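Lids, Pans and Second Shift

At the Mastham plant on the edge of Carholm, the day shift ends at three, and for a few minutes two crews stand in the same corridor, one pulling hairnets off and the other putting them on. Mastham makes chilled meals for hospitals, school districts and a chain of rest stops. A good part of the work has always been cooking in large kettles, and the company has never tried very hard to automate that. What it is trying to automate is the test kitchen.

The test kitchen is where new meals are cooked in household-size pans before anyone commits to making them by the ton. A recipe might be cooked dozens of times with small changes in salt or starch. Someone sets out the ingredients, puts the pan on, lifts the lid at fixed times, stirs, puts the lid back, writes down the temperature, and then washes everything and starts over. The job pays a little better than the line and it is indoors and warm, so people with seniority ask for it. They also get sore wrists from it.

Last year the company signed an agreement with Calvo, a small automation firm that rents the other half of the building, to see how much of that routine a robot arm could take on. The project is called Draletis. It has a budget for 19 months and no promise of anything after that.

Calvo's people began by standing in the test kitchen with notebooks. They came back with a list of motions, and the list surprised the kitchen staff by how long it was. Lifting a lid had been a single line in the written procedure. In the notebooks it took up most of a page: where the hand comes in, how the fingers close on the knob, how far the lid tilts so the steam goes away from the face, where it gets put down and which side up.

So the work has started with lids. The arm practices on a plain white tabletop, with no heat and no real food to waste. It goes for a lid, picks it up, moves it, sets it down, and goes again. The items around the lid are changed between runs so that the arm has to find what it needs on a table that isn't always laid out the same way, much as a cook does.

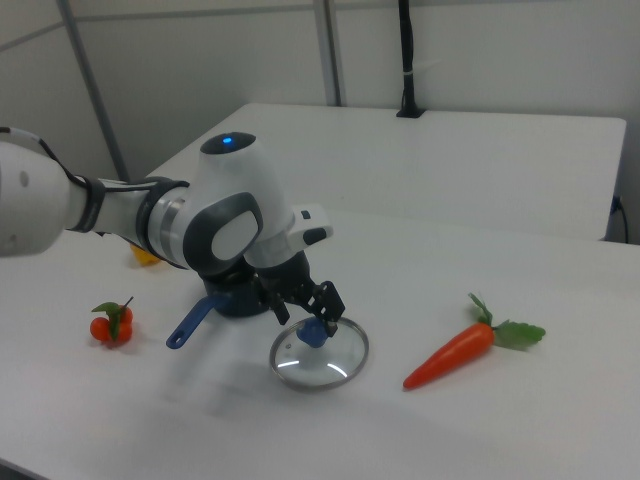
One of the longer-serving cooks said she had expected to resent the arm and mostly found it slow. She had been told it would be doing her job by December, and in December it was still learning where to put a lid. What bothered her more was the scheduling. Two of her coworkers had been moved to help with the project three mornings a week, and the cooking they used to do had been spread over everyone else.

That complaint came up often among the crew. A plant that brings in automation usually needs more hands for a while, and those hands come from somewhere. At Mastham they came out of the kitchen. The two people who moved over spend their mornings guiding the arm through the motions, resetting the table and marking which attempts count as good. They keep their kitchen pay rate. They don't get the extra that Calvo's own staff get for the same hours, and the union local has asked for that to be looked at.

The people doing the guiding are of two minds about it. It is easier on the body. You sit for part of the time, and there is no wet floor. It is also dull in a way that cooking isn't, one of them said, and after a few hundred tries at the same lid you start to see it when you close your eyes. The log for one week in January listed 487 attempts. Some were thrown out for reasons that had nothing to do with the arm, such as a power cut and a fire drill.

Management is careful about what it claims. The operations office says that no test kitchen job will be cut while the project runs, and that promise is in writing. It says less about what follows. If the arm can handle the timed lifting and stirring, the office expects each cook to look after several trials at once and spend more time on tasting and adjusting. The cooks point out that several trials at once could also mean fewer cooks. Both things are true, and the agreement doesn't settle it.

There is a precedent in the building. When the packing hall put in automatic tray sealers, the sealing crew was told something similar. Most of them stayed on and now clear jams and change film rolls. They walk farther in a shift than they used to and lift less. Several who had liked working side by side at a bench now work alone at the end of a machine, and they bring that up before they bring up pay.

Then there is the question of what a cook knows that never got into the procedure. The written method says to lift the lid at four minutes. Experienced people in the kitchen lift it when the sound changes, and then write down four minutes. That habit had never caused trouble, and until Calvo's notebooks it had never been noticed. Now the company has to decide which of the two it wants the arm to do. The recipe developers would like the strict timing, because it gives them cleaner results. The cooks say the meals will come out worse, and they have asked for a side-by-side tasting.

That tasting is planned for spring. Mastham turns out nearly 1,900 trial portions a year from the test kitchen, and for now every one of them is still cooked by hand. The arm is due to move from the tabletop to a cold stove first, then to a warm one, with a cook standing next to it and a stop button in reach.

In the meantime a sheet of paper has gone up by the lockers where people can write down tricks they think the project ought to know about. The first few entries are about steam. Farther down, in a different pen, someone has asked who gets credit for the ones that are used, and under that someone else has written the date of the next union meeting.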